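Equipment planning, in small robot workshops, is the patient business of deciding what to buy before anyone falls in love with a catalog. It covers the arm and its fingers, of course, but also the humbler things – a plate to practice on, a table marked off in blue tape – that so often get left out of the first budget.
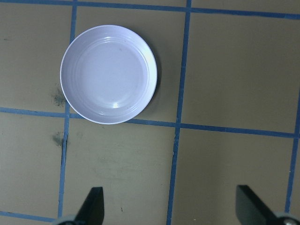
Spare fingers, according to Concetta Marras, ought to have a line of their own, and she would sooner put off the second arm than go without them. The Tollwood workshop took much the same view, setting aside 2 spare sets and 120 hours of setup time in its February plan.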